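3.2 Washing by Hand and the Use of Space at the Sink

The second part of the study concerns the washing of dishes by hand in the home. Earlier work on household dishwashing has mostly measured water and energy, and has treated the sink as a fixed container into which dirty dishes go and from which clean ones come out. Less has been written on how people divide the sink and the counter beside it while they work, and on where a dish rests between one step and the next. These resting places matter in small kitchens, where the counter may already be taken up by food, small appliances and stored goods.

Households were recruited in two districts, Vunard and Damport. The kitchens in Vunard are for the most part older and have a short counter on one side of the sink only. Those in Damport were built or refitted more recently, and most have a single wide basin with a pull-down faucet. A total of 77 households took part. Each was asked to wash up after an ordinary meal in its usual way, with its own dishes, soap and tools. No instructions were given on the order of work or on the amount of water to be used. Sessions lasted around 20 minutes, and 320 sessions were retained for analysis after those that were interrupted or incomplete had been set aside.

For the purposes of coding, the area was divided into four zones: the basin, the space over the basin, the counter on either side, and the ledge behind the sink. The space over the basin was counted as a separate zone only where a rack, board or tray had been placed across it. This differs from the scheme used in the Ostemetti survey, in which anything resting on the rim was assigned to the counter. The earlier scheme was found to hide a common practice among the households in our sample, namely the use of a rack across the sink as a drying place that takes up no counter at all.

Racks of this kind are generally made to extend, so that the same model can be fitted to sinks of different sizes. Figure 4 shows one in place during washing, with its rods running across the basin and a slotted holder raised near the far end.

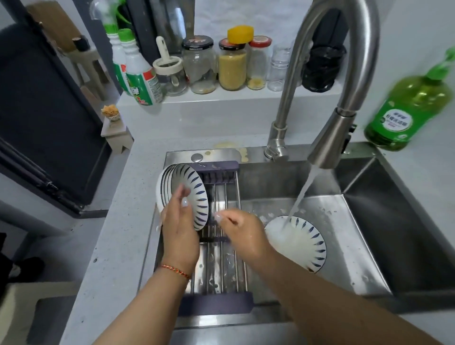 Figure 4. Washing plates at a single-basin sink with a telescoping rack. One plate lies under the running faucet while a stack of matching plates is held upright at the left side of the basin.

The position of the rack affects the work in two ways. It reduces the open area of the basin, and it sets a boundary between a part of the sink where water is running and a part where it is not. Participants who kept the rack near the middle of the sink tended to treat the two sides differently, rinsing on one and gathering or holding dishes on the other. Participants who pushed the rack fully to one side kept a larger open area, but had to reach farther to set a dish down. Neither arrangement was clearly faster. The choice appeared to depend mainly on the size of the largest item to be washed, and several households moved the rack partway through a session in order to make room for a pot.

Plates were handled in groups more often than had been expected. The coding scheme originally assumed that each plate would be picked up, washed, rinsed and set down before the next was taken. In practice, plates of the same pattern and size were often gathered into a stack and moved together, and the stack was then taken apart at a later step. Mixed dishes were stacked less often. A household that owned a matching set was therefore more likely to work in batches, and its record shows fewer separate movements for the same number of plates. The scheme was revised in September to allow a stack to be coded as a single item until it was divided.

The use of running water also varied. Some participants filled the basin or a bowl and rinsed at the end. Others left the faucet on at a low flow and placed dishes beneath it, so that rinsing went on while the hands were occupied elsewhere. The second practice was recorded as unattended rinsing. It is not necessarily wasteful, as the flow may be small and the time short, but it cannot be captured by a method that counts only the dishes held under the faucet. We therefore recorded the time for which water ran separately from the time for which a dish was being handled under it.

Soap was kept on the counter within reach of the sink in most kitchens. Pump bottles could be used with one hand and were seldom moved during a session, whereas squeeze bottles were picked up and put down in different places. The ledge behind the sink was used mainly for sponges and brushes. Where it was narrow it was often left clear, and drips and spills gathered there without being wiped until the dishes were finished. Wiping down was coded as part of the session only if it began before the participant left the sink.

Two limits of this part of the study should be noted. The households were asked to wash after an ordinary meal, and the results do not extend to larger gatherings, when the supply of drying space is likely to matter more. The zones were also coded by hand, following the procedure set out by Yazzie, and the boundary between the basin and the space over it was a source of disagreement between coders in the early sessions. These sessions were coded a second time after the definitions had been revised, and the later codes are used throughout Section 4.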